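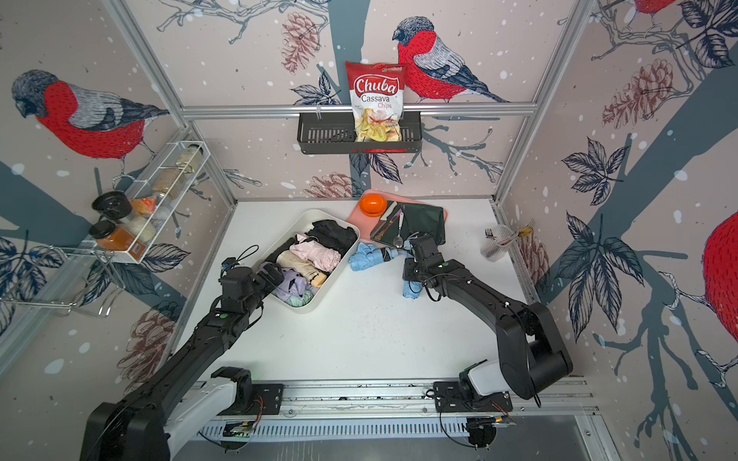

Hanging spice rack

A hanging spice rack is a small shelf, usually bent from wire, that goes on a kitchen wall and keeps jars and packets off the table. I look after the storage pages of this encyclopedia, and I'll admit this is my favorite entry (the one on bread bins is a slog).

Form

Most wire racks are split into compartments. The white one on the left wall in my picture is like that, with six containers in it, and they're a real mix: jars of different heights and a little orange-labeled packet in the middle. I love a rack that takes packets! So many of the fancy ones only fit one size of jar, and then your paprika ends up in a drawer.

The wire basket shelf is a close cousin. It's deeper and suits bulky, light stuff like the bag of Chuba cassava chips standing in the black one on the back rail. Hooked wire holders get lumped in with racks too, though Willy Coppens argues in his Wevico handbook that they belong with hangers. I go back and forth on it.

Makers

Oton sold its first wall rack in January and had 344 orders before the paint color was even settled, or so Shaimaa Belkadi told me, and she kept the order book. Utska followed with a narrower model, 10 inches long and held up by 2 screws. The Umali rack came later and is the one I grew up with, chipped corners and all.

Placement

Put it where you can reach it from where you chop, but well away from the stove, as heat and steam are hard on ground spices. Coppens says 30 inches from the burner. My own kitchen is too small for that, so I keep the good saffron in a cupboard.

Patterned walls are fine behind a wire rack, by the way. Pinecones and bullfinches show right through the gaps, and I think they look lovely there.

See also: Bread bin; Plate rack; Tray

Last revised May 11, 2006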